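Workberg arm, bench notes, May
Wednesday, started after lunch

Picked up where we left the gripper last week. Chie had already swapped the left finger bracket for the new one and torqued both screws, so the first hour went on zeroing the fingers and checking they close square. They do now. Before the swap the left one led by enough that a thin wall would get pushed sideways before the right one touched it. Closing force is still set low. I want to leave it there until the rim grasp is sorted out.

Bus cable replaced too. The old one had a kink near the connector and we were getting dropped packets whenever joint 5 went past a certain angle. Ran the arm back and forth through that angle for the whole time it took to make coffee and saw no errors in the log. Old cable is in the scrap drawer with tape on it. Please don't put it back on anything.
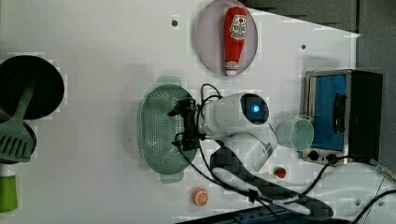
The rim grasp is the part that matters this month. Everything we've picked so far has been a lump of some kind, where the fingers can be off by a good bit and still end up with something between them. A thin edge needs the approach angle right and the height right, and our height estimate is the weak point. So the green colander goes in the middle and the arm comes in over it, with the ketchup bottle on its plate beyond as the second target once the first one works. The toaster oven stays on the right for later, for the door work Ekaette wants to try. Approach height is set in the Clornar config under "hover", and I have moved it into its own line so it can be changed without touching the rest.

Settings as of this afternoon: control loop at 1000 Hz, finger open width at the stop, hover at 128 mm above the table, descent speed at the slow preset. The Oyewole planner is still version 9. I tried the newer one on my laptop and it wouldn't load our joint limits file, so I left it alone.

Two things to fix in the script before the next run. The "home" pose sends the elbow lower than I like when it comes back from the left side. Also the logger writes the time in local time and the arm controller writes it in UTC, and lining them up by hand is a waste of an evening. Chie says she has a small script for that from the Dostdale build and will put it in the shared folder.

Stop button tested from both sides of the table. Works from both. The one on the far side needs a firmer push than it should, so I have ordered a new switch body.

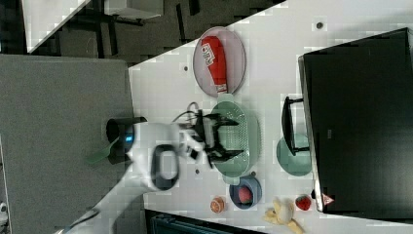

Back room, Wednesday, 7:40 p.m.

Second layout on the table for the evening. Same target, more food around it: orange slice, banana and strawberry on the near side, something red and round in the blue bowl. The point of the extra pieces is the segmentation, which likes to merge the colander with anything next to it that has a similar outline. The round green plate to the right is the hard case, being close in color and partly covered. If the mask bleeds from one to the other we'll know the color threshold is doing too much of the work.

Ekaette's view is that we should drop the color step altogether and use depth only. I'd like to see the numbers first. Depth gets poor on anything full of holes - the sensor reads the table through some of them and the plastic around others, and the average ends up somewhere in between. That may be our height error, or most of it. We could fit a plane to the rim alone and ignore the bottom. She is going to write that up as a separate function so we can switch between the two.

Disk note: 885 files in the log folder now, and the naming is a mess. From here on the name is layout, then run, then initials. I'll rename the old ones when I have a slow day. Don't delete anything in there, even the short ones.

Wrist camera still needs work. Exposure is on auto and it hunts whenever the arm gets close to something bright. I want it fixed at one value, and the lights over the table set to the same level every session. I also think the compression is turned up too high, going by how blocky the picture gets.
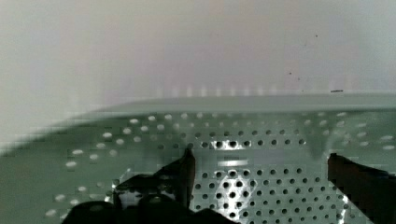
Wrist camera, fingers open over the perforated bottom. Note the glare between them.

The bright patch is right where we would be looking for an edge, so a diffuser on the overhead light goes on the list. Chie has a sheet of frosted plastic left over that should be big enough.

To do:
Diffuser on overhead light
Fixed exposure on wrist camera, lower compression
Raise elbow in home pose
Rim plane function (Ekaette)
Time script into shared folder (Chie)
New switch body when it arrives
Wipe the wrist camera lens and check the mount screws

Arm powered down at the wall, key back on the hook.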